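Mridha Project, demonstration gathering
Minutes of the monthly meeting, April 2024

I took the notes again, so grumble at me if I got something wrong. There were 8 of us in the room plus the two who dial in from Ceken, and we started late while the speaker phone got sorted out.

Last month's minutes: approved, with one fix. I had written that the Fiver task list was final. It was still a draft and we changed it tonight anyway (see below).

Where we are with the count

We have 698 demonstrations saved for the tray task. Of those, 115 are flagged for a second look, mostly ones where the operator paused so long that the model would learn to sit there and think about lunch. I said I'd happily throw out the whole flagged pile, but I got outvoted! We'll trim the pauses first and see what's left. The snack stick stays on the object list, and so does the ring.

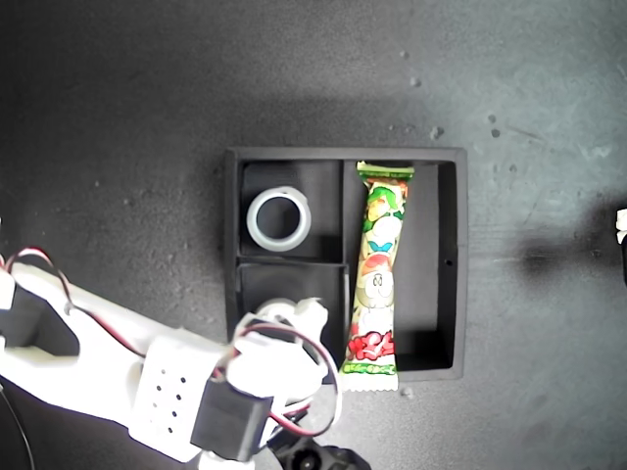
Tray task, snack stick in the long compartment and ring in one of the square ones.

We talked for a good while about start positions. I've been setting the arms back to the same pose every single time out of habit, and the folks on the training side would much rather I didn't. From now on, whoever is running a session moves both arms a little between takes, and shifts the tray too.

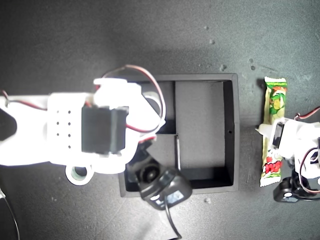 The other half of that is where the loose objects begin. Right now far too many takes start with them in the same easy spot, and the policy gets lazy about looking. We agreed on 40 new takes with the start spots drawn from a shuffled list, which I'll print and tape up by the bench. Failed grasps get kept and labeled, as long as the operator recovers. If the thing goes on the floor, stop and start over.

Next batch of objects
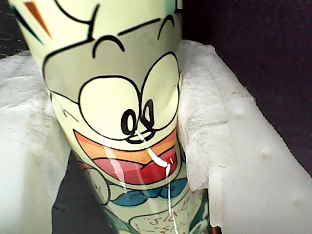
Etari is the name we're giving the next set, and it's meant to be harder on the vision side. We've been very fond of plain matte stuff and it shows in the results. Somebody asked if shiny surfaces would just wreck the data, and I argued for having them in there. The cup with the big glasses and the blue bow tie is a good one to begin with, all that glare running across the grin and a face the model can't mistake for anything else on the list (I may be a little attached to it). We'll do pick and place only, no pouring.

Storage: almost full again. Old test runs get deleted once I've checked with Ceken.

To do
Me: shuffled start list, storage check, rewrite the operator sheet.
Training side: trim pauses in the flagged takes, report back on how many survive.
Everyone: write your notes in the log the same day, please!

Next meeting is in the same room, and we'll open with the Fiver list.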